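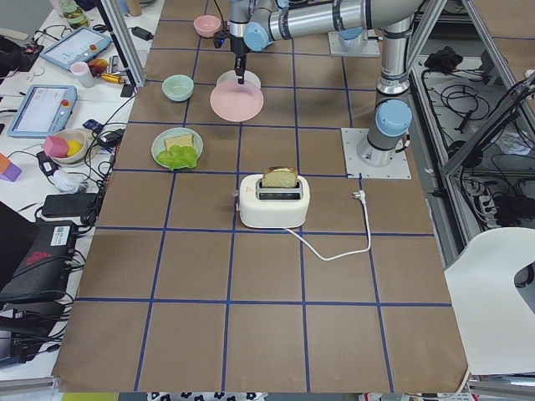
1/ The Tirnham Ledger is ending its print edition. The notice went up on the paper's site on 18/10/2026, and subscribers got the same text by email that morning. The last printed issue comes out in April.

2/ The site stays up. So does the evening newsletter, which goes to six days a week instead of five. The Saturday crossword moves online, and you will need an account to play it.

3/ The owner is Sternmont, which bought the Ledger and two weeklies from the Uris family company. At the time it said it had "no present plans" to change how often any of them printed. Both weeklies went digital-only within the year.

4/ Print subscribers: there are 600 left on home delivery, according to the notice. They can take a refund for the unused months or switch to a digital plan. If you do nothing, you get switched. The form to ask for the refund is linked at the very bottom of the email, under the privacy line.

5/ I used the form. It asks for the account number on your last paper bill – not the one you log in with. If you mix them up, it says your account doesn't exist.

6/ Price of the digital plan is $12 a month. Print and digital together has been $20. No word on whether the $12 holds after the first year. I wrote to ask and got an auto-reply.

7/ Newsroom jobs: the notice says none are affected. It says nothing about the press hall or the drivers. The printing is done under contract by Tkachuk, two counties over, and the Ledger is one of its last dailies. Tkachuk has not put out a statement.

8/ Legal notices are the part I'd watch. The county still has to publish foreclosures and zoning hearings in a printed paper. After April there won't be one here. The county board has it on the agenda for its next meeting, under other business.

9/ A few replies asking about the archive. Bound copies go back 70 years and are at the main library, second floor. The library owns those, so the sale and the closing don't touch them. The photo negatives belong to Sternmont, and the notice doesn't mention them.

10/ Single copies are still at the gas station on Route 9 and the diner next to the courthouse. The box outside the post office is gone.

11/ Correction to 2/ – the crossword account is free. You don't need the paid plan for it. The notice was updated after I posted.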